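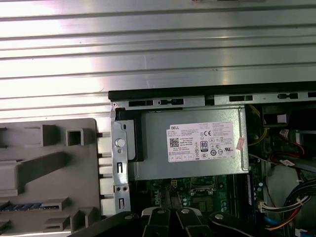 Throw it away and buy a new one, my brother-in-law told me when I said that I wanted to keep my old desktop computer. He says the same about toasters and shoes. I have thought about his advice for some months, and I do not agree with it.

A desktop computer is one of the last machines in the house that a normal person can still open. You lay it on its side, you take off the cover, and the parts are there, each in its own place. The power supply is a metal box with a label. It says DELL on it, and under the name there are lines of very small text. I like this label. It speaks to the person who opens the case, and so it accepts that somebody will open it.

With my laptop, an Orkis, I cannot do the same. When its battery became weak, the shop in Umov asked for so much money that I went home to think, and I am still thinking. The battery is glued. To me this is a decision against the owner, and we have accepted it too easily because thin things look nice.

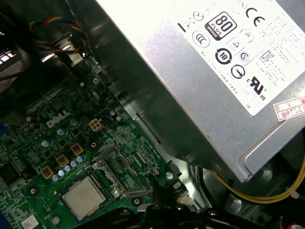 A reader of my last column wrote that old power supplies waste electricity, and that keeping them is only a feeling dressed as a principle. It is a fair point and I have to answer it. Some old units are wasteful, yes. But the label can help you here too: if it carries the 80 PLUS Bronze badge, the unit was made to meet an efficiency standard. Before we call a computer wasteful, we should read what is written on it.

I must also be fair about the difficulties. Many big makers use their own connectors and their own shapes, and a cheap part from the market will often not fit. And the power supply itself I would never open, it can hold a dangerous charge after you pull the plug. I change it as one piece or I leave it alone.

Still, I would like every school to give children 3 hours with an old desktop and a screwdriver. In Umov we teach them to make slides, and this is good, but they should also know where the electricity comes in.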